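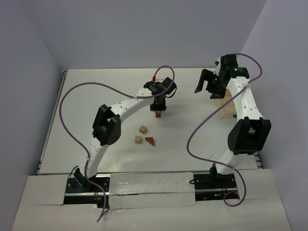

Small wooden blocks, white table.

I have lived in Rarkimcombe long enough to have moved house inside it twice, which the locals regard as restlessness. The second move was in February, in the kind of heat that makes removalists philosophical, and it left me with a rental on the Pludcombe side of the creek and a letterbox that belongs to somebody else.

I mean the number. My house is 23. The letterbox says 291. The agency says this dates from before the road was renumbered and that the postie knows. The postie does know. The postie has never been the problem. The problem is everyone else: the bloke who delivers the gas bottles, the pizza place, and a courier who rang me from the real 291, a paddock with a horse in it, to ask whether I could come out and sign.
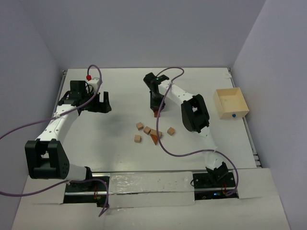
Posted by the author, tenant and reluctant letterbox correspondent
November 24, 2022

So I set out to change three digits on a tin box. I rang the agency, who said the letterbox was a fixture and I would need written permission. I wrote. They wrote back asking me to use the form. The form wanted a reference number, and the reference number was on a letter they had posted to me at 23, where there is no letterbox.

It came eventually, in a bundle of other people's mail somebody had left on the fence under a rock. My reference was 2224. I filled in the form. Under "nature of alteration" I put "make it correct" and was asked to elaborate.

Permission granted, I drove to the hardware in Shearer, where they sell house numbers individually off a rack next to the hose fittings. They had plenty of sevens. They had a 2 in brushed steel and a 3 in something curly and brass that belonged on a bed and breakfast. I bought both. My standards had been ground down by correspondence. 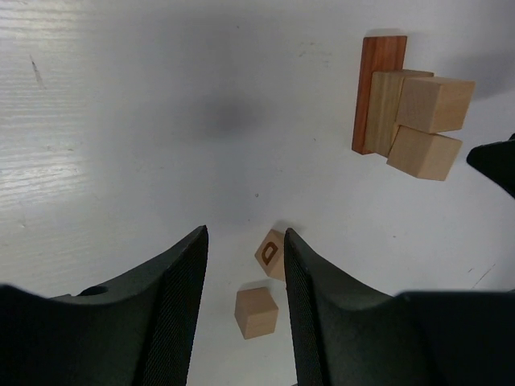
Glue was where it got personal. The old numbers had been stuck on with Orkel, a product I had never heard of and will now remember on my deathbed, and they came off with the paint and a fair bit of the tin. I did the job on the kitchen table with newspaper down, and then kept finding spots where the newspaper hadn't been. A white tabletop is a terrible thing to own if you do anything on it besides look at it. Every speck shows, and one thin dark scratch near an edge will catch your eye at breakfast for the rest of the lease. I now have several, and I'm told the table is a fixture too.

The numbers went up on a slight lean. Steel 2, brass 3, a ghostly 291 still readable behind them if the sun is low. The pizza place found me first go. The gas bloke drove straight past, then reversed the length of the road to tell me I'd put the wrong number on my letterbox.

I've asked the agency for the form about the table.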